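Omdale Statements Collection

Read me first

Welcome, and thank you for taking the time to open this file before the data. I know most people don't, and I have been one of them. The Omdale Statements Collection is a set of 2591 public statements made by elected officials in the hours and days after an act of mass violence. It covers mayors, governors, members of Congress and a handful of sheriffs. Each statement is stored as plain text with a small record beside it that says who spoke, what office they held, how the words reached the public, and which labels our readers gave it.

I started saving these on my own computer years ago, mostly out of irritation. Officials of both parties would choose their words so carefully on the first day, and then by the end of the week the words had shifted, and people on television would argue over whether they had shifted at all. I wanted to be able to look it up. Maysoun Qudah, who teaches a course on political language and is a far more patient person than I am, talked me into doing it properly, with a codebook and a second reader. Most of what is good in here comes from her.

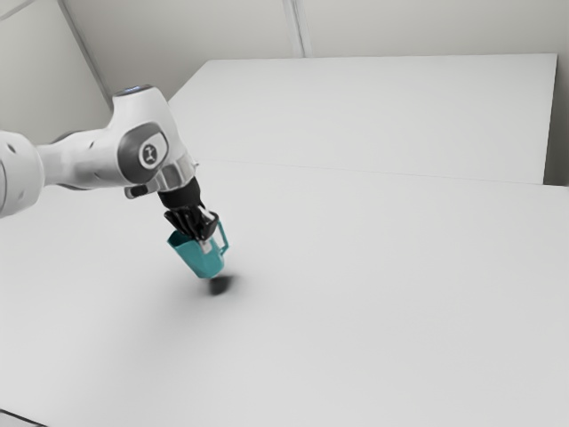

Image credit: Ustano

What is in the download

The main file is statements.csv, with one row for each statement. The text itself sits in the folder called texts, one file per row, and the file name matches the id column. There is also codebook.txt, which you will want open next to you, and changes.txt, where we write down every correction we make.

The columns are as follows.

id: a short code that never changes, even if we fix other things in the row
speaker_office: the office held on the day of the statement, and not any office held later
party: as listed on the ballot at the speaker's last election
channel: speech, press release, interview, or social post
hours_after: the time between the first public report of the attack and the statement, in whole hours
label_a and label_b: the labels given by our first and second readers
label_final: the label we settled on after talking it over

How the labels work

The labels describe what the speaker called the event. They do not say what the event was, and I would ask you kindly to keep that difference in mind when you write about the data. If a governor called an attack "a tragedy" and a senator called the same attack "terrorism," you will find two rows with two different labels, and neither one is marked as right.

There are five labels: terrorism, crime, hate, tragedy, and withheld. That last one is for statements where the speaker plainly says it is too soon to tell. We argued over it for most of a winter. My first thought was that declining to name a thing was just a way of dodging, and I had it lumped in with tragedy. Maysoun pointed out that an official waiting on investigators is doing something quite separate from an official reaching for a soft word, and she was right, so the older rows were all read again.

Every statement was read by two people working apart from each other. Where they disagreed, they met and talked until they had an answer, and both of their first choices are still in the file so you can see where the hard ones were. We held back 200 statements and had them read a second time months later by the same readers, to see whether they agreed with themselves. Those results are in the codebook, including the embarrassing ones.

Where the statements come from

Press releases were saved from official websites. Speeches and interviews were typed up from recordings by hand, using a transcription tool called Joly for the first pass and a human being with headphones for the second. Joly is fine with prepared remarks and poor with anyone shouting questions over a helicopter, so please treat the interview texts with a bit more care than the rest.

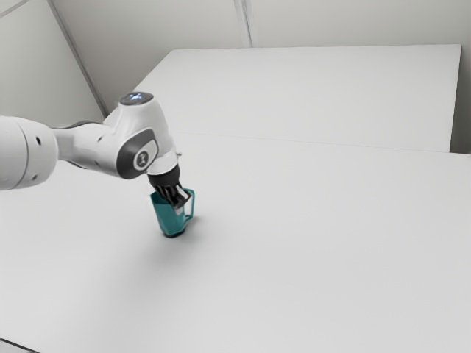

Known gaps

Small towns are thin. A mayor who spoke on local radio and never put anything in writing is probably missing, and I'm sorry about that — if you have a recording in a drawer somewhere, I would dearly love to hear from you. Deleted social posts are missing too, unless a newspaper quoted the whole thing.

There are 40 rows with no value in hours_after. In those cases we could not pin down the time of the first public report, and a blank seemed better than a guess. Please don't fill them with zeros. A zero means the official spoke within the hour, and it will throw off your averages.

All statements are in English or come with an official English version. We did not translate anything ourselves.

Using the data

You may use the collection for teaching, reporting and research at no charge. Please don't use it to rank officials by a single number; the labels were never built to carry that much weight. Names of victims and private citizens have been replaced with a bracketed note wherever they came up, and we ask that you leave them that way.

Version 2 is the current one. If you worked from the first version, be aware that the withheld label did not exist yet, and counts for tragedy will come out higher there. The old files are still kept on the Skinus archive for anyone who needs to repeat earlier work.

Corrections

Send them, please, even the tiny ones. Give the id, the column, and where you found the better information, and we will check it and put your name in changes.txt unless you'd rather we didn't. We go through the pile every November, and sooner if something is badly wrong.

Heather Aitken, for the Omdale Statements Collection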